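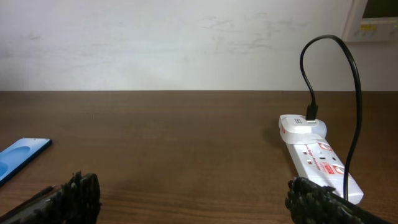
Paint bench notes, December, 4 p.m.

Second coat of the Fornen primer on the test boards. Batch 13 still shows the old stains through, batch 28 covers them. Moataz El Ouafi thinned 13 with Kamard solvent, so I'd repeat it unthinned before blaming the primer.

Wall by the brown table: scuffs and gray smudges. Wash first, prime after. Mask the white box first.

Left to do:
Sand boards 2 and 4 — fine paper only
Order rollers from Stodutbridge
Ask Yu for the long drying chart, ours stops at one day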